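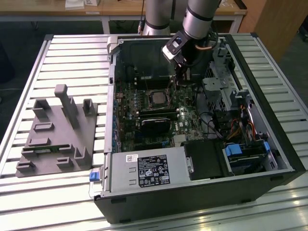

So I finally caved and bought the Truline screwdriver set, the one with the fold-out case, and I've been using it for 5 weeks on pretty much everything in the house that has a screw in it. Old desktops mostly (I fix them up for my cousin's kids), plus one pair of sunglasses and a very stubborn toaster.

First off, the handle is great! It's a bit fatter than my old Trindent one and has a spinning cap, so you can lean on it with your palm and turn with two fingers. The bits click in and stay in, and the magnet is strong enough to hold a case screw sideways without it dropping behind the power supply, where they all seem to want to go.

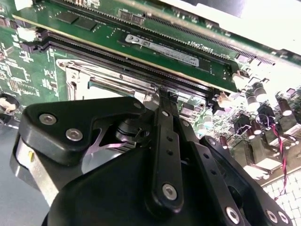
The case I like less. The hinge feels cheap and the bit labels are gray on gray, so I end up squinting under the lamp trying to tell a T8 from a T9. I marked mine with nail polish. My friend Davoud Shahbazi has the Rornar kit and his labels are way easier to read, but his handle gave me a blister, so I'm not trading.

One small Phillips bit has started to round off already, which bugged me. I emailed the store and they're sending 2 replacements, no fuss.

Would I buy it again? Yep, though I'd wait for a sale. I've heard there's a new case coming in September, and if they fix that hinge I'll be pretty jealous.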